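## 6. Aligning the mount and setting up for deep-sky exposures

This section applies to the Dromell equatorial mount with either the Wurnetti refractor or the Lobo reflector fitted. It assumes that the tripod has been assembled, the counterweight bar attached and the tube balanced on both axes as set out in section 5. An unbalanced tube will pass the tests in 6.1 and still fail during a long exposure, so repeat the balance check after fitting the camera.

Northern hemisphere users should follow the steps as written. For the southern hemisphere, turn the tracking switch to S before applying power and use the southern star pattern engraved in the polar finder.

### 6.1 Polar alignment

1. Place the tripod on firm, level ground. Grass and paving are suitable. Decking is not, as it moves underfoot.
2. Turn the tripod until the leg marked N points north. A compass is accurate enough at this stage. Keep it well clear of the counterweights, which are steel.
3. Centre the bubble in the spirit level by adjusting the legs. Tighten each leg clamp by hand only.
4. Set the latitude scale to that of the observing site. Loosen the rear bolt before tightening the front one.
5. Rotate the declination axis by 90 degrees to clear the view through the polar finder, then remove both finder caps.
6. Switch on the reticle light and reduce its brightness until the engraved circle is only just visible.
7. Enter the date, time and longitude in the handset. The Urka handset shows the position of Polaris on the circle as a clock face.
8. Bring Polaris to the position shown, using the two azimuth knobs and the two latitude bolts. Do not use the slow-motion controls for this step.
9. Lock the azimuth knobs by turning both inwards with equal pressure. Check the position of Polaris again, as locking often shifts it slightly.

> **Caution:** Never support the weight of the tube with the latitude bolts when both are loose. The mount head will drop.

Handsets supplied before June use the older clock face, in which the view is not inverted. If Polaris lies opposite the position expected, open Settings > Finder and change the view to Inverted.
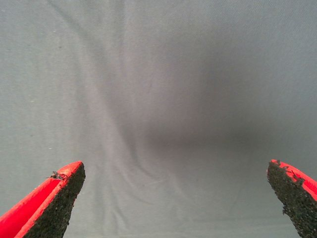

The handset stores the alignment until the power is removed. If the mount is knocked or the tripod is moved, the stored alignment is no longer valid and all nine steps must be carried out again. Parking the mount and switching it to standby does not affect the alignment.

### 6.2 Star alignment

Polar alignment sets the axis of the mount. Star alignment tells the handset where the tube is pointing. Both are needed for automatic pointing.

1. Return the tube to the home position, with the counterweight bar at its lowest point and the tube facing the pole.
2. Select Align > 2 Star. The handset proposes a bright star from its list of 39.
3. Press Enter to move to the star, or use the arrow keys to reject it and see the next one. Reject any star hidden by trees or buildings.
4. When the mount stops, centre the star in the finder and then in the eyepiece. Finish each movement with the up and right keys, so that any slack in the gears is taken up in the same direction.
5. Press Enter, then repeat for the second star. Choose one on the same side of the meridian as the first.
6. Read the error shown on the handset. A value of 6 arcminutes or less is acceptable for visual use and for wide-field work.

**Note:** If the error is larger, the usual cause is a wrong time setting. Check the summer time option in particular. The handset does not change it automatically.

### 6.3 Fitting the camera and finding focus

Allow the tube to reach the outside temperature before focusing. The Lobo reflector has a thick primary mirror and takes longer to settle than the refractor. Running the rear fan shortens the wait, but the fan must be switched off before exposures begin.

1. Remove the star diagonal. It is not used with a camera.
2. Screw the adaptor into the camera, then slide the assembly into the focuser and tighten both thumbscrews.
3. Secure the camera cable to the saddle with the strap provided. Leave enough slack for the mount to turn through its full range.
4. Point the tube at a bright star well above the horizon.
5. Fit the focusing mask over the front of the tube.
6. Set the camera to its highest sensitivity and take a two-second exposure. Three spikes will appear across the star.
7. Turn the fine focus knob until the middle spike sits exactly between the other two. For the Wurnetti refractor, a drawtube reading of 38 mm is a suitable starting point.
8. Tighten the focus lock and take another exposure to confirm that the focus has not moved.
9. Remove the mask.

> **Caution:** Do not point the tube at or near the Sun at any time without the full-aperture solar filter in place. Damage to the eye is immediate and permanent. Cap the finder as well, even when the filter is fitted.

Focus drifts as the tube cools. Repeat steps 4 to 9 whenever the stars in successive exposures grow noticeably larger, and always after changing a filter. 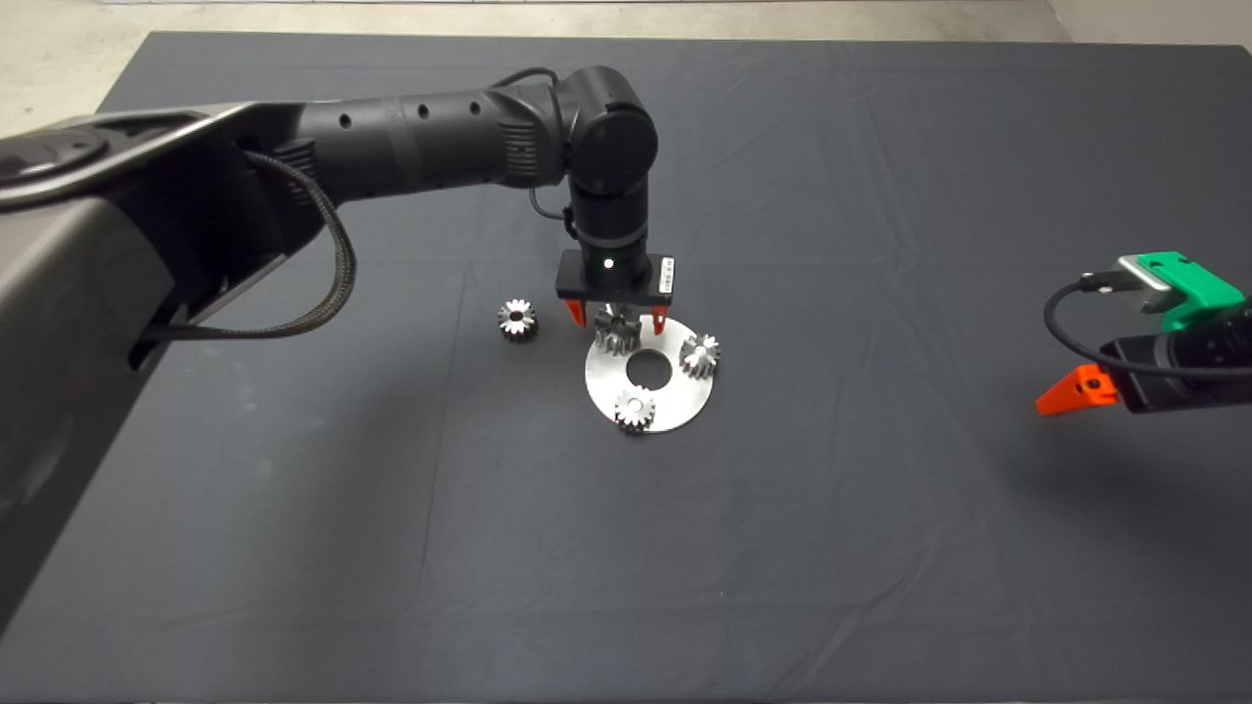

### 6.4 Taking the first exposures

1. Choose a bright, compact target such as a globular cluster. Faint nebulae make tracking faults difficult to judge.
2. Set the camera to raw format and turn off its built-in noise reduction.
3. Take a single exposure of 30 seconds and enlarge the corner of the result.
4. If the stars are round, double the exposure and check again. Stop when the stars begin to lengthen, then return to the previous setting.
5. Take a series at that setting, leaving a short pause between exposures.
6. Cap the tube and take a set of dark frames with the same exposure and sensitivity, before the camera warms up indoors.

Stars lengthened in every exposure by the same amount and in the same direction point to a polar alignment error. Return to 6.1. Stars that are round in most exposures and lengthened in a few are normally the result of wind or a dragging cable.

Before switching off, select Park and wait for the handset to display Parked. Fit the front cap while the tube is still outdoors. If dew has formed on the lens or mirror, leave it to evaporate indoors with the tube level and the cap off. Do not wipe it.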